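I bought the Pededach party science kit in November, mostly for the balloon activity. My sister's two had been badgering me for something messier than colouring, and the box was on the shelf at the Clukville shop for less than a takeaway. I've been through the whole thing twice since then, so here are my thoughts, grumbles included.

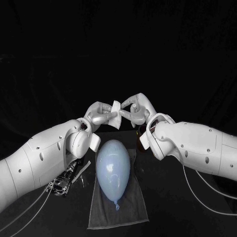

Balloons are the best part of the kit by miles. The rubber is soft, they blow up without making you see stars, and the knot doesn't fight back. Go for one of the pale blue ones if you want to draw on it afterwards, as felt tip shows up lovely on that colour. A bit of soft tissue is handy too — I like to give the balloon a gentle wipe before drawing, and a folded square does the job. Don't rub hard or you'll get that awful squeak (my niece thinks it's hilarious, I have to leave the room).

The booklet is where I start moaning. It runs to 60 pages and the print is tiny! The balloon pages are tucked in near the back, after a long bit on magnets, and the pictures don't always sit next to the step they belong to. I ended up sticking a bookmark in and ignoring the rest.

The syringe is better than I expected. The numbers on mine haven't rubbed off and the plunger moves smoothly, so you can squirt out a tiny bit at a time. Keep anything with a needle for the grown-ups, obviously, and well away from the balloons until you want a bang.

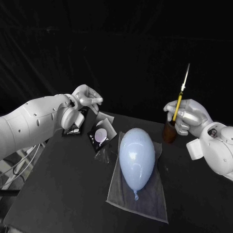 Laurier Gagnon wrote to say the food colouring in the set stained a worktop and took two goes with bicarb to shift, so put something down first. I'd second that, the yellow especially. I now do everything on an old dark tray and it's been fine.

I also tried the Fiton set, which is cheaper, but the balloons were thin and the lid of the box split at one corner. If you only want balloons, get a plain bag of them and save your money. For the whole afternoon's worth of mess, I'd buy the Pededach one again.

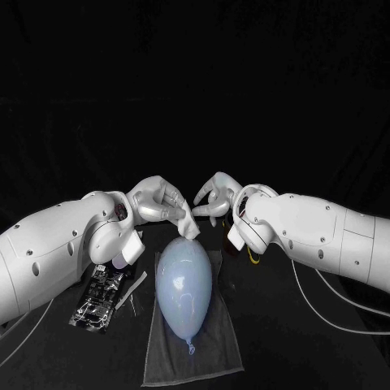
**Sulastri Ginting**
Reviews Editor, Toys and Crafts

One last thing on storage. Blown-up balloons keep for a few days somewhere cool, but they go a bit wrinkly and sad after that, so only do as many as you need. The spare ones live in a jam jar in my kitchen drawer. Refill packs are sold separately and the order code is 217, printed inside the lid, if you run out as quickly as we did.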